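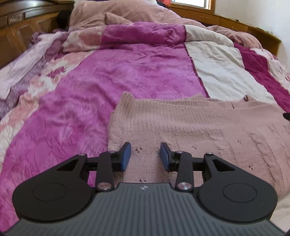 Residence Services Forum > Laundry and Linen > Folding standard for knitwear

jrivera_services
Posted 2023-12-24
Residents of Soriano House have asked for one agreed method of folding sweaters before winter storage. The proposal is as follows. Lay the garment flat on the bed, smooth the ribbed bands by hand, turn in the sleeves and fold twice from the hem. Lint should be removed before folding. Comments are invited from all floors.
Janelle Rivera, Residence Services

Trultlow_North
The north floor supports the proposal with one reservation. A patterned comforter with a raised texture is a poor surface for this work. The light pink knit on the magenta and cream comforter has small dark specks on it, and we would prefer that residents use a table covered with a clean sheet.

linenroom562
We do not agree. The tables in the linen room are shared and are seldom free in the evening. A made bed is large enough for any sweater, and a lint roller deals with specks in a minute.

Trultlow_North
A roller pulls at fine ribbing. Our floor uses a soft brush – always along the rib, never across it.

linenroom562
The brush is accepted. The table is not.

jrivera_services
Thank you both. The notice will permit either surface and will recommend the soft brush. Storage bags may be collected from Room 9 until the end of February.

Vakent_2nd
Please confirm whether cardigans are to be buttoned before folding.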